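Five Chairs and a Kettle: Viorica Coman on Running a Small Translation Office

Viorica Coman has run Stemia, a translation office above a shoe repair shop, long enough to have opinions about commas in three languages. I asked her what the work is like. She sighed, then poured us both coffee.
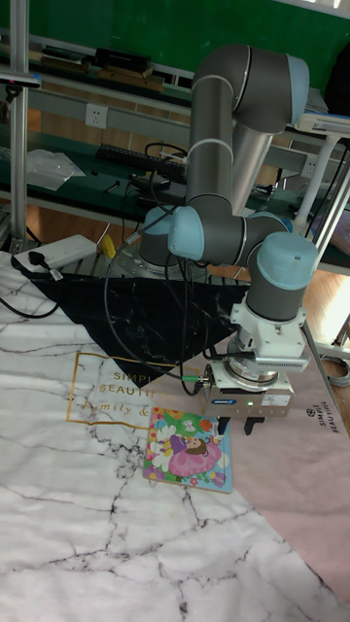
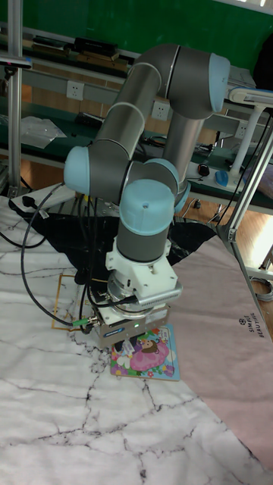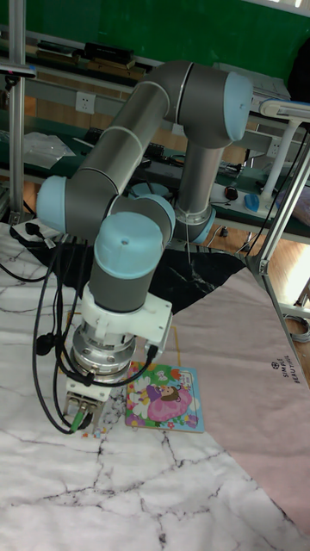
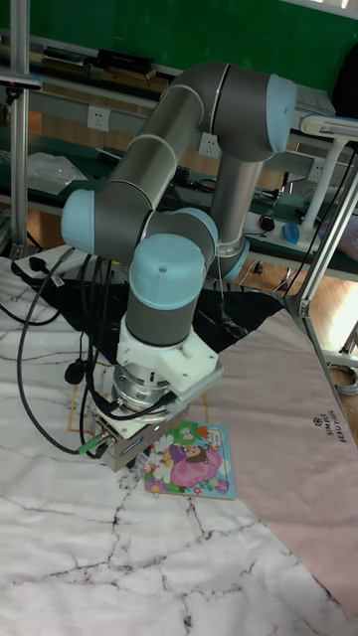
"People think we sit around choosing beautiful words," she says. "Mostly I translate warranty terms. Last September it was a manual for a bread slicer. I have never been so worried about a bread slicer."

The slicer came from Nedelcu, a client she describes as loyal and allergic to periods. One of their sentences ran to two pages. She cut it into pieces and sent it back, and they asked her to please put it together again.

Her business partner, Rizwan Minhas, handles the contracts and the arguments. He charges by the word, and clients have noticed. "A man asked if we could skip the small ones," he says. "He had gone through and crossed out every 'the' himself. It must have taken him an evening."

Do they ever turn work down? Coman has done it twice - once for a poet who wanted everything to rhyme in English, and once for a job of about 1,000 menu items due the next morning. Minhas would have taken the menu.

They still disagree about it. They also disagree about the semicolon, the radiator and whether "kindly" belongs in a business letter. "It sounds like a threat," Coman says.

"It is a threat," says Minhas, and goes back to an invoice he has now sent for the third time, kindly.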